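The Second Life of the Checkered Tablecloth

How an ordinary cloth came back to our kitchens, and why some of us never let it go

6 Sep 2023

When I moved to this country I had one suitcase and, folded flat at the bottom under the winter shoes, a tablecloth. My mother put it there without asking me. I was a little angry, because the suitcase was already heavy and I paid extra at the airport. I did not have a table yet. For 2 months the cloth was my curtain.

I thought of this in June, when I visited Skernov, a small town by a river where they have woven cotton for a long time. There is still one mill working, and it is called Koutsoukos, after a family that sold it before I was born. Most of what it makes is checked cloth. Blue and white, red and white, green, yellow, and a brown one that sells badly but which the mill refuses to stop making.

The weaving room is loud and I was given plugs for my ears. Gingham is one of the simplest patterns that exist. You put colored and white threads in bands along the loom, then you cross them with the same bands. Where color meets color, the square is full. Where color meets white, it is half. Where white meets white, it stays white. The eye sees three shades, but the dyer made only one. I had this cloth all my life and I had not understood it until a woman in the weaving room drew it for me on the back of a delivery note.

Because the color is in the thread, a true woven gingham looks the same on both sides. A printed one is pale at the back. This is the first test they teach you in Skernov, and since then I turn over the corner of every tablecloth I meet, also in restaurants, which embarrasses my family.

Ten years ago the mill was almost closed. People wanted bare wood, or gray linen, or small mats that you wipe with a sponge. A tablecloth meant grandmother, and it meant ironing. The mill survived on orders for school aprons and on one hotel chain that bought napkins. Then the orders for tablecloths started to come again, first slowly, and last year the mill sold more than in any year of the past 5. It now sends out 1,000 of them in a good month.
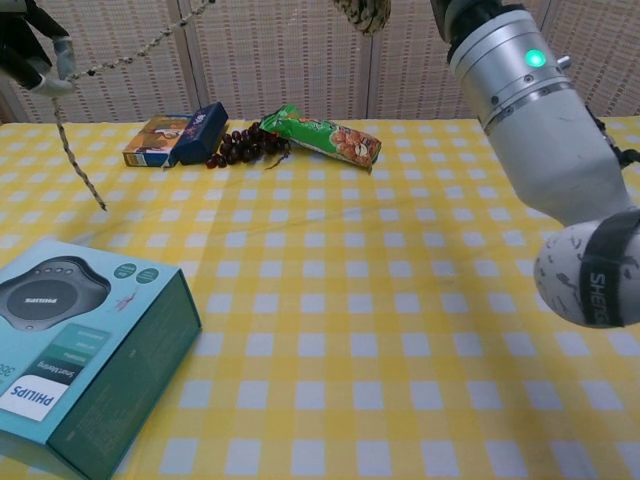
I asked in the office who is buying. They told me that the new customers are mostly young, that they live in small apartments, and that they often write long messages with their orders. One table must be desk, kitchen and dining room. In the evening they close the computer, they spread the cloth, and the desk is gone until morning. I liked this very much. A cloth is perhaps the cheapest way to have another room.

There is also the matter of noise. Plates on bare wood are loud, and in an apartment with thin walls you hear every fork. My mother used to put an old blanket under the cloth for this reason. In Skernov they sell a brushed cotton underlay for the same purpose, cut to measure, and it costs more than the cloth does.

Not everybody sells the woven kind. Akeck, a shop in the capital, has a printed version with a thin coating, and I must admit it is practical with small children. Tikitex makes one from recycled yarn, softer, but it loses its shape if you hang it by the corners. I have tried both at home. The coated one smells a little in the first week, so leave it on the balcony.

About the washing, I received so much advice that I could fill this magazine. Wash the new cloth alone, at 100 degrees Fahrenheit, and expect that it becomes shorter. Buy it longer than you need. Salt on red wine does very little; cold water, and quickly, does more. Iron it when it is still damp, or do as most of the weavers do and do not iron it at all — pull it straight with both hands, hang it over a door, and let the dinner do the rest.

My own cloth is red and white, or it was. Now it is more like pink, with a burn near one edge from a coffee pot and a darn that I made badly. I brought it with me to Skernov to show the women in the weaving room. They turned over the corner, all of them, one after the other, and then they gave it back to me and asked if I would like some lunch.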